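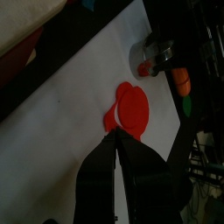 Photo credit: Arkus Picture Library

Textiles and the Household > Part 2 > Cloth in Daily Use

Chapter 9
Why Cloth Folds the Way It Does

Pick up a bath towel by one corner and it hangs in deep, rounded folds. Do the same with a sheet of newspaper and it sticks out, bends once, and creases. Both are thin and flat, and both are made largely of plant fiber. The difference lies in how the fibers are held together.

In paper, short fibers are pressed and bonded into a single sheet. In woven cloth, yarns pass over and under each other and are held mostly by friction. They can slide a little at each crossing. When you pull a woven square along its diagonal, the small openings between the yarns change from squares to diamonds. This movement is called shear, and it lets cloth follow a rounded shape such as a shoulder or the arm of a chair. 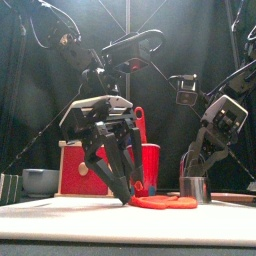
Page last changed: February

The way a cloth hangs under its own weight is called its drape. Drape depends on fiber, yarn thickness, weave, and finish. The mill at Lurnton, which you will meet again in Chapter 11, wove two grades of cotton on the same looms. The sheeting weighed 195 grams per square meter and the canvas 286. The sheeting was sold for curtains and bedding. The canvas went to Tasholm for awnings and work aprons. 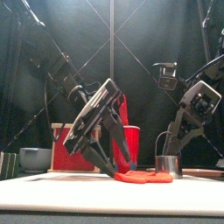 Figure 9.2 Cloth and cups on a white tabletop.

Weight alone does not settle the matter. A heavy wool can drape better than a light, starched cotton – starch bonds neighboring fibers and limits how far the yarns can slide. Washing removes most of it, and the cloth softens. 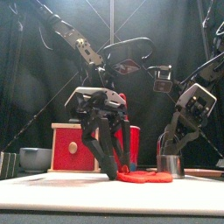 Repeated washing also wears the surface. Loose fiber ends work their way out of the yarn, and some of them break off as lint. Section 9.1 begins with the yarn itself and how twist affects its strength. You will need a ruler, a hand lens, and two scraps of woven cloth for the first activity.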